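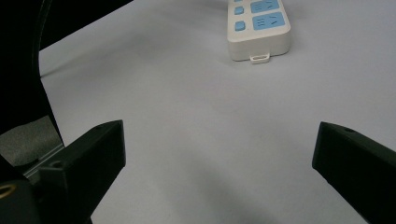 I have been meaning to sort out the power at my desk since August, when I moved into the back room. The old setup was one long extension cord from the hallway and a pile of adapters on the carpet. I wanted something that sits on the table and lets me turn things off one at a time. The strip I settled on is white with light blue sockets, and the little square buttons next to them are the same blue. There's a slotted tab on the end for hanging it on a hook. I may use that later, but for now it stays on the tabletop.

I bought it at Westerberg for 154 kroner. Brikum had a longer one for 310, but I didn't need the length. Gøran Brekke told me to get one with a metal case — he has had his for 13 years — and I looked, and they were all too heavy for what I want.
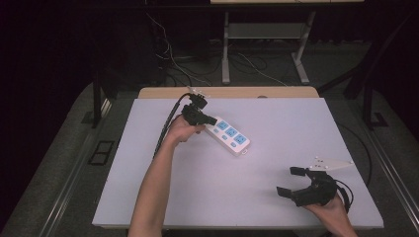
*Last updated: August, late evening*

Three sockets is enough. The lamp goes in one, the monitor in the next, and the last is for whatever needs charging. Black plugs look a bit stark against the blue, but I'm not going to replace cords over that.

I still have to deal with the cables on the floor. Aslak Moen uses Velcro ties and says to label both ends before bundling anything. I have the ties. The labels are in a box somewhere from the move.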